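工作记录 2021-02-20 包装返修线,Zumura 仓

今天总算把夹爪的闭合力从头到尾过了一遍,先记下来,免得明天又忘。

早上到的时候 Nokuthula 已经在跑空程了,她把接近速度降了一档,说昨晚收工前那几次抓偏都是到位前晃的。我看了曲线,同意。降速以后到位晃动小了很多,每件多花的时间可以忍,反正现在瓶颈在贴标那边。

跑了 200 件混料,硬纸箱基本不用管,难的还是缠膜件。膜一反光,深度图上就出现一块一块的空洞,算法以为那里没有东西,抓取点就往边上跑。117 件缠膜里有 7 件要人去扶,上个月同样的量,人得一直站在旁边。这个进步我真的很高兴,中午吃饭讲了两遍,Gareth 让我先把饭咽下去。

改动记录:
闭合力分两段,先轻碰,等接触信号稳定再加到 50%。以前一步到位,膜会在指尖下面打滑。
腕部相机曝光再压一档,高光少了,暗处噪点多一些,目前看划算。
空洞区域不再当作“无物”,改成“未知”,让它多看一个角度再决定。这条是 Naledi 提的,写起来只改了十几行,效果比我折腾一周的滤波好得多!

缠膜件的麻烦还在于皱褶没有规律,同一种货,缠得松一点紧一点,表面就完全两样。透过膜能看到里面纸板色的那一段通常好认,膜厚发白的地方最难判断,反光挤在一起的折痕也一样。指尖从两侧往里靠的时候,我现在会特别留意膜和旁边板子交界的那条线,分割最容易在那儿连成一片。
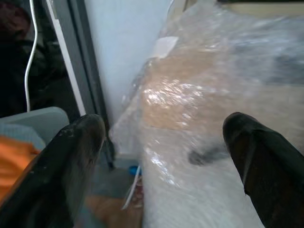 Firdevs Coşkun 看完这段在下面补了一句,说膜的事她信我,可她更想知道上料的人以后干什么:以前一个班弯腰搬到腰疼,现在不用搬了,可是站在屏幕前等报警也累,是另一种累,而且报警一响,大家都觉得是自己做错了什么。

她说得对,我之前没往这上面想。下午和她、Thulani 在线边站了一个多小时,聊下来有几件事可以马上动手:

报警文字重写。现在弹出来的是“抓取失败,请人工处理”,听着像在催人。改成告诉对方是哪一件、卡在哪一步、能不能先放着。
允许攒着处理。不急的件先进缓存道,攒几件再一起弄,人不用每次都跑过来。
轮岗。Thulani 想让上料的几位轮流学示教,他自己是从上料转过来的,学了两周就能独立改抓取点。他改的点比我改的好,他知道哪种包一提就散,这种事我在数据里看不出来。

示教培训问过 Skilbridge,最早三月开班。我觉得等不及,Thulani 说他可以先在休息前的空档带人摸一摸手柄,不算正式课。工时怎么算还要问 Gareth,别变成白干。

还有一个我自己的想法:把每次人工介入的原因让现场的人来填,别由我事后看录像猜。选项不要多,留一格手写。Nokuthula 担心没人愿意写,Firdevs 说只要写了以后真有人改,就会有人写。那我先把第一周的反馈贴在线边白板上,改一条划一条。

没解决的:
缓存道满了以后怎么办,现在会直接停线。
Millberg 那批货的膜比别家厚,要单独测一轮,别和今天的数据混在一起。
指尖胶垫磨损多久换一次,没有依据,先每周拍照对比。
夜班的光照和白天不同,曝光参数夜里还没验证过。Naledi 这两天倒班,她会顺手跑一组。

明天先改报警文字,上午就能弄完,然后找 Firdevs 念一遍给她听,她点头再上线。

缓存道的逻辑图放在共享盘 Serrano 文件夹里,版本号我忘了加,回头补。

Zumura 自动化组内部记录 | 有问题请联系线边工作台 | © 2021 Zumura | 返回顶部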